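Refill shop closing - what happens to my deposits and prepaid credit?

Posted in November by Nest Jenkins
Print this page | E-mail this page

The refill shop I use in Otavstead is closing at the end of the month. It was put up on their page with a short note and the last opening hours, and that was the first I heard of it. I have been going there since they were a table at the market, so I am sorry to see it go, but I also have some practical things to sort out and the note does not cover them.

First, I have 69 dollars of prepaid credit on an account card. I bought it as a bundle in the summer. The person at the counter told me I could "use it up" before they close, but they have already stopped restocking and most of what I buy is gone - the laundry liquid, the oats, the unscented hand soap. I do not want 69 dollars of bath salts.

Second, I have five of their glass jars at home with a deposit paid on each. The deposit is printed on my old receipts. Do they have to take the jars back and pay me, or can they just say the scheme is over?

Third, where do people go after this? The nearest other place I know of is in Greltthorpe, and that is a long drive for dish soap.

I don't want to be hard on the owners. I would just like to know where I stand before I go in again.

Posted by Callum

I kept the books for a small grocery for a while and we went through a closing, so this is from that side of the counter. Rules on store credit differ from state to state, so check with your state consumer office for the exact position.

The main thing is whether the shop is simply closing or is going through bankruptcy. If they are winding down and paying their bills, ask for the unused credit back in money. Do it in writing. A short e-mail is enough: your name, the card number, the balance, the date they close, and a line saying you would like a refund because the goods you normally buy are no longer in stock. Attach a picture of the receipt if you have it. Many small shops will just pay it. Ours had 1460 dollars outstanding on cards when we announced, and nearly 700 of that was never asked for. The people who wrote to us got a check.

If it is a bankruptcy, you become one of the people the business owes money to, and you would need to file a claim. For your amount you may decide it is not worth the trouble. In that case spend the credit now on anything you will use in the next year. Dry goods keep. Rice, beans and salt are fine in a cupboard.

If you paid for the bundle by credit card, call the card company as well. There is a time limit on disputes and I don't know if summer is still inside it, so I would call this week.

On the jars - a deposit is your money that they are holding. Take the jars back clean, with the lids and the receipts, while there is still someone behind the counter. Don't leave it to the last afternoon. At our place the drawer was empty by 2 p.m. on the final day and we had to take down addresses. If they offer you store credit for the jars, you can say no and ask for cash.

One more thing. Ask what they are doing with the bulk bins and pumps. Sometimes another store takes over the supplier accounts, and you would hear it there first.

Posted by GreltthorpeRefills

The one here is ok. Prices are a bit higher than Otavstead, parking is behind the building. They let you bring any container as long as it is clean and dry, they weigh it first. You could go in with a neighbor and take turns driving, that is what we do with the farm eggs. Don't know about the credit, sorry

Posted by Nest Jenkins

Thank you both. I sent the e-mail last night and had a reply by 9 this morning. They will refund the balance to my card and pay cash for the jars if I bring them in before the last week. They said no other store has agreed to take over the supplier accounts so far. I will try Greltthorpe with a neighbor next month and see how much we can carry back in one trip.

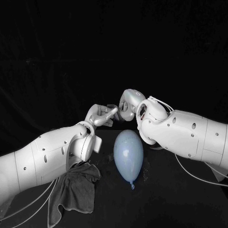
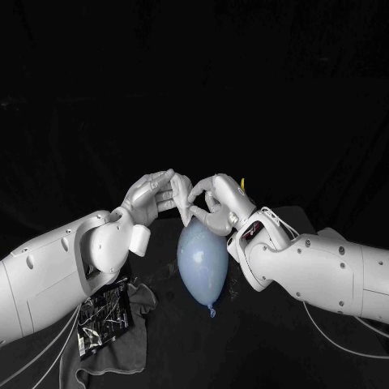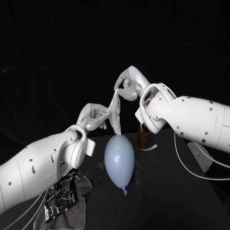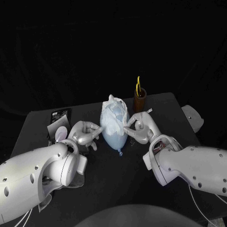
Two white robot arms at a dark table, with a black backdrop behind.

Contact us | Copyright Otavstead Community Help | Back to top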